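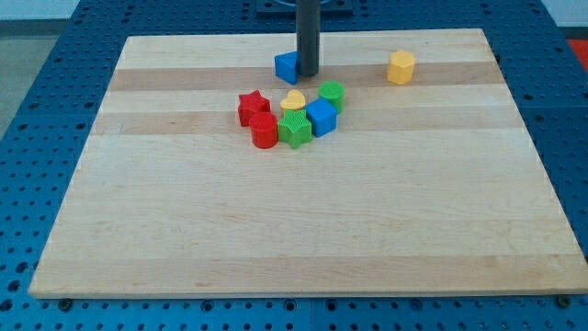 Watershed Field Team — Malla Creek Program

Call for participants: culvert and storm outfall survey, Malla Creek

We are looking for 4 paid field surveyors to work on the Malla Creek culvert and outfall survey this November. The work is outdoors, part time and temporary. Please read the whole page before applying, including the parts that make the job sound less appealing. We lost people in the first week last time because the posting talked about kingfishers and left out the mud.

What the survey is

There are 395 culverts and storm outfalls on the county drainage list for Malla Creek and its two forks, the Reston and the Brannigan. The list was put together from road plans, old permit files and one round of aerial photos. We don't trust it. Some of the pipes on it were replaced years ago, some were never built where the plan says, and we have already come across a few that aren't on it at all. Several planning decisions rest on that list anyway, including which road crossings get money for repair.

The job is to go to each location on foot and write down what is there. For each pipe you will record the size, shape and material, the drop at the outlet, the condition of the headwall, how much of the opening is blocked, and any bank erosion within sight. If water is coming out of an outfall during dry weather, you take a sample and note the smell and color. If there is no pipe, you write that there is no pipe. That is a perfectly good record and we would like many more of them than we have been given in the past.

What the survey is not

It is not a restoration project. You will not be planting willows or pulling carts out of the creek. It will not, on its own, make the water any cleaner. We have seen plenty of surveys described as the first step in saving a stream, and a good share of them ended up in a drawer. Ours may do better, and we have a written promise that the results will be used in the next crossing repair plan, but we would be careful about taking a job on the strength of that.

It is also not a research position. You will not be designing the method. The form is fixed for the season so that records from different crews can be compared. If you think a question on the form is a bad one, write it in the comments box and fill in the answer regardless. Two of the questions probably are bad ones.

About the equipment

Crews will carry a Tendus handheld unit, which stores the form, the map and the photos. The maker claims it holds its position under tree cover. In our tests along the lower Brannigan it did well in some places and put us on the wrong bank in others, so every location is also marked by hand on a paper map. Yes, this is slower. Please don't apply if you expect to skip it.

Each unit costs $2,799. You will not be charged if one is damaged in normal use, but you will be asked to sign it out and back in every day, and to keep it clipped to your vest when you are in the channel.

We supply waders, helmets, gloves, measuring rods, sample bottles and a first aid kit. You need your own rain gear and footwear for the walk in.

What the days are like

Crews of two meet at the field office at 7:30 a.m. and are back by 3:30 p.m. You should expect to be on your feet for most of that time. Banks along the Reston fork are steep and full of bramble. The upper Malla is easier walking but has longer gaps between access points, and cell service is poor.

Nobody enters a pipe. It doesn't matter how wide it is, how dry it looks or what the previous crew did. Measurements are taken from the opening. Crews stay out of the channel when the creek is above the painted mark at the Reston bridge, and on those days we do office work, mostly checking records against photos. There is a lot of checking. People who only like the outdoor half tend to be unhappy by the second week.

You will sometimes be near private yards. Letters have gone out to owners along all three channels, though we doubt that everyone has opened theirs. If someone asks you to leave, you leave, and you mark the location as "no access." We would rather have a gap in the data than an argument over a fence.

Who we are looking for

You do not need a degree. We have had graduates who could explain channel incision at length and could not write down a pipe diameter the same way twice. We care more about the following:

You can walk over rough ground while carrying a pack and a six-foot rod.
You write numbers clearly and don't round them to make them look nicer.
You are willing to write "could not tell" when you could not tell.
You can work with the same person all day without falling out.
You have a valid driver's license, or can reliably reach the field office without one. At least one person in each crew must be able to drive the truck.

Experience with stream surveys, road maintenance, plumbing, land surveying or farm drainage is useful. So is having grown up near the creek and knowing where the old pipes are. If that is you, say so in your application, even if you have never done paid work like this.

Training

There are two days of paid training before the survey starts. The first is indoors and covers the form, the map and safety. On the second, everyone measures the same set of culverts separately and we compare the results. The spread is usually wider than people expect, ours included, and we go back over the same pipes until it narrows. Attendance on both days is required, with no exceptions for prior experience.

Pay and terms

Pay is by the hour, at the county seasonal rate for field technicians, and covers travel between sites. You will also receive a one-time payment of $400 if you stay to the end of the survey. We'll be plain about the reason for it: replacing someone halfway through means another round of training and a set of records that don't match.

The position ends when the survey ends. We can't offer a permanent job afterward and we don't want to hint at one. If a second season is funded, this year's surveyors will be told before the posting goes up, and that is as far as it goes.

How to apply

Send one page, by email or on paper, to the Watershed Field Team at the Malla Creek field office. Tell us what outdoor or record-keeping work you have done, which days you could not work, and whether you can drive. Please leave out the paragraph about your lifelong passion for water. Everyone includes one and we have no way to score it.

In place of a cover letter, we would like a short description of any ditch, drain or culvert near where you live. Go and look at it first. Say where it is, how big it is, what it is made of and what state it is in, and tell us which of those things you measured and which you guessed. A photo is fine but not needed. Half a page is plenty.

Applicants we want to meet will be asked to a 30-minute talk at the field office, followed by a short walk to the nearest outfall. Wear boots.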